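Oktober
Von Anwara Hettiarachchi

Mitmachen gesucht: Schreibwerkstatt für Familienrezepte bei Enia

Wir sind eine kleine Gruppe und treffen uns seit dem Frühjahr im Laden der Buchbinderei Reisinger. Wir schreiben dort Rezepte auf, die bisher nur mündlich weitergegeben wurden, von der Mutter zum Sohn oder vom Großvater zur Enkelin. Aus diesen Rezepten soll ein Buch entstehen. Das Projekt heißt Enia, und für die nächste Runde suchen wir neue Teilnehmerinnen und Teilnehmer.

Ich selbst bin vor elf Jahren nach Deutschland gekommen und habe damals gemerkt, dass ich das Linsengericht meiner Tante nicht kochen kann, obwohl ich es hundert Mal gegessen habe. Am Telefon hat sie mir gesagt: „Du nimmst so viel Kurkuma, wie es braucht.“ Mit diesem Satz kann man leider nicht kochen, wenn man allein in einer fremden Küche steht. Aus diesem Telefongespräch ist später die Idee für die Werkstatt entstanden.

Was wir zusammen machen

Jede Person bringt 2 Rezepte mit. Es müssen keine besonderen Gerichte sein, eine einfache Suppe ist uns genauso willkommen wie ein Festessen. Zuerst erzählen Sie das Rezept in der Gruppe, und jemand anderes schreibt mit. Danach lesen wir den Text gemeinsam und stellen Fragen. Wie groß ist eine Tasse bei Ihnen zu Hause? Woran erkennt man, dass die Zwiebeln fertig sind? Was hat man früher genommen, wenn es keine frischen Kräuter gab? Am Ende kochen Sie das Gericht nach Ihrem eigenen Text und korrigieren, was nicht stimmt.

Zu jedem Rezept gehört auch eine kurze Geschichte, höchstens eine Seite. Wer hat das Gericht gekocht, zu welcher Gelegenheit, und wer saß mit am Tisch? Manche haben über einen Umzug geschrieben, eine Teilnehmerin über die Brotdose ihres Vaters. Sie entscheiden selbst, wie persönlich Ihr Text wird.
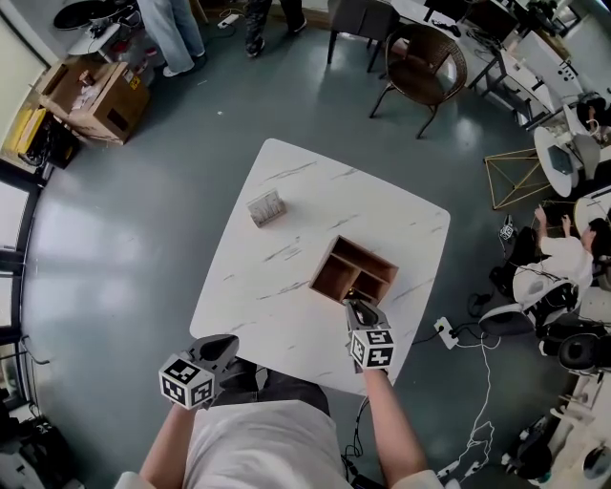 Die Texte dürfen Sie in Ihrer Muttersprache beginnen. Für das Buch brauchen wir aber eine deutsche Fassung, und bei der Übersetzung helfen wir gern. Karthik Gunawardena liest alle Texte auf Rechtschreibung und Verständlichkeit. Er verändert dabei Ihren Ton nicht. Wenn ein Satz ein bisschen ungewöhnlich klingt, aber richtig verstanden wird, bleibt er stehen.

Wen wir suchen

Sie sollten gern erzählen und auch gern zuhören. Schreiberfahrung ist nicht nötig. Ihr Deutsch muss nicht perfekt sein, meines ist es auch nicht. Besonders freuen wir uns über ältere Menschen und über Paare aus zwei Generationen, zum Beispiel eine Großmutter mit ihrem Enkel. Kinder ab zwölf Jahren können in Begleitung mitmachen.

Außerdem suchen wir 2 Personen, die beim Setzen der Seiten und beim Zeichnen kleiner Illustrationen helfen. Für diese Aufgabe wäre etwas Erfahrung von Vorteil. Bitte schicken Sie in diesem Fall eine Arbeitsprobe mit, eine einfache Skizze genügt.

Zeit und Ort

Die Gruppe trifft sich jeden Samstag von 10 bis 13 Uhr bei Reisinger, Eingang durch den Hof. Gekocht wird in der Küche des Nachbarschaftshauses Adham, das zu Fuß in wenigen Minuten erreichbar ist. Beide Räume haben keine Stufen am Eingang. Wer einmal nicht kommen kann, gibt bitte am Abend vorher kurz Bescheid, damit wir die Einkäufe anpassen können.

Kosten und Auflage

Die Teilnahme ist kostenlos. Die Zutaten für das gemeinsame Kochen bezahlen wir aus der Projektkasse. Vom Buch werden 200 Exemplare gedruckt, und jede teilnehmende Person bekommt davon 2 als Geschenk. Die Rechte an den Texten bleiben bei Ihnen. Vor dem Druck erhalten Sie Ihre Seiten noch einmal zur Freigabe.

So melden Sie sich an

Schreiben Sie uns einen kurzen Brief mit Ihrem Namen, Ihrer Telefonnummer und den Namen Ihrer Gerichte. Teilen Sie uns bitte auch mit, ob Sie Allergien haben oder bestimmte Lebensmittel nicht essen. Den Brief können Sie im Laden bei Reisinger abgeben oder dort in den Briefkasten werfen, Stichwort „Enia“. Wer nicht gern schreibt, kann am Samstag nach 13 Uhr persönlich vorbeikommen und mit mir oder mit Karthik sprechen. Wir rufen alle zurück, auch wenn die Plätze schon vergeben sind, und führen dann eine Warteliste für die folgende Runde.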